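Search this site Enter keyword Go

A table is not set until somebody has to move something

by Augustina Gyamfi

My neighbor Mireille Farah has a kitchen machine that cooks, weighs, chops and gives advice. She bought it after a long period of thinking, and she paid for it in 6 payments. I like Mireille and I also like her machine, because it makes a very smooth lentil soup and I often receive a portion. But I have an opinion about what such machines did to our tables, and I want to write it down in a calm way before I lose the patience.

My opinion is this. We have given the best place in the kitchen to the appliance, and the eating has gone to live in the corners. The fork, the spoon, the bowl, the cup - these simple things now go where there is some space left for them. I think it should be the opposite. The plate should have its place first, and all the rest should ask for permission.

When I was a child in Ekham, we had one table and it was for everything. My aunt cut cloth on it in the morning. At 6 in the evening she said one word, and everything left. The scissors went away, the thread, the school books, the radio. Then came the plates. I remember the empty table between the cloth and the plates, maybe for one minute only, and I remember that I felt hungry exactly in this minute and not before. It was a signal, like a bell.

Today I see few empty tables. I see tables where the things are pushed to the back.

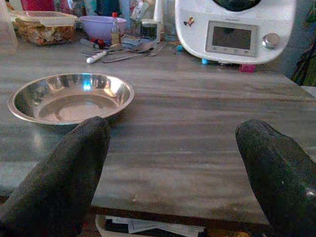

Kisville, September

I know this back row very well, since I have one in my own home. A white appliance with its screen and its silver knob stands like the director of an office. The knife and the fork and the spoon lie flat beside it, as if they wait to be called. Someone has put a small colorful sticker on the front of the machine, and I find this a good sign. People put stickers on the things with which they have made peace. There is also a steel bowl, wide and empty, and a good piece of bare wood. To me this bare piece is the most valuable part of the whole table, and it is always the first that we lose.

Some readers will say that I am against progress. I am not. I grew up with a hand grinder that was screwed to the edge of the table, and it gave me blisters. If a machine wants to do this work, I will not stand in its way. My complaint is about where it stands when it is finished. The old grinder was unscrewed and put in a drawer. The new machine is too heavy for my cupboard, and it was too expensive to be hidden, so it stays. After some weeks other things come to keep it company. A block of something, a small paper, some tools from a repair that was not completed. A heavy object on a table is like a stone in a river, all the small things collect behind it.

I spoke about this at a dinner of the Lumbantobing family, who live below me and who are many. They have the opposite method. Nothing is permitted to live on their table, not even the salt. The grandmother of the family keeps all the cutlery in one tall tin, and each person takes his own. I asked her if it is not tiring to carry everything each time. She answered that it takes less time than looking for the spoon. I had no good reply, and I still have none.

There is another solution that I want to defend, even if many people find it ugly. It is the second table. I mean the light one, the folding one, which people keep behind a door for guests or for the balcony. We are ashamed of it, and we use it only when the real table is not enough. I believe we should use it on ordinary days. Let the big table have the machine and the papers. Open the small one, put on it only what one meal needs, and close it after. A table which will be folded cannot collect anything. It has no tomorrow, so nobody leaves a screwdriver on it.

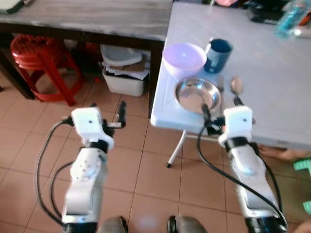 A folding table with a plate, a bowl, a mug, a fork and a spoon.

I count this as a place to eat. The plate is steel, the bowl is pale lavender, the mug is dark blue, and no two of them come from the same family. It does not disturb me. I have never believed that the dishes must match, and I think that the matching set did much damage to young households. People wait for the complete set of 30 pieces before they invite someone. Then they have the set, and they are afraid to break it, and again they do not invite. A fork and a spoon next to each other, heads in the same direction, already say to a person that he is expected. It needs not more.

I must be fair and mention the objection of Mireille, who has read a first version of this text. She says that I write like a person who does not come home at 8 in the evening with two bags. She says that her machine stands on the table because there is the socket, and that she is happy if she eats at all, also if her elbow touches the knob. I accept this. I was also tired for many years, when I worked in the packing hall of Favance, and in these years I ate standing up, from the pot, with the wooden spoon. I do not want to give a lesson to tired people.

But I notice that even in this period there was a difference between the evenings. If I took a plate and put it down somewhere, I sat. If I did not take a plate, I did not sit. It was the plate that decided, and not my tiredness. So my advice, if I may give one, is small and concerns only the order of the actions. Put down the plate before you start to cook. Put it in the middle of the table, in the best place, and then see what has to move. Maybe the machine goes a bit to the left. Maybe the papers finally go to the shelf.

I did this for the whole last month. My table is 26 inches deep, and I got back 22 of them - the other 4 belong to the toaster, with whom I am still in negotiation. The soup of Mireille I eat now at the clean side, sitting, with a cloth under the bowl.

Letters to the author can be sent through the contact page.

Contact | Copyright Augustina Gyamfi, all rights reserved | Back to top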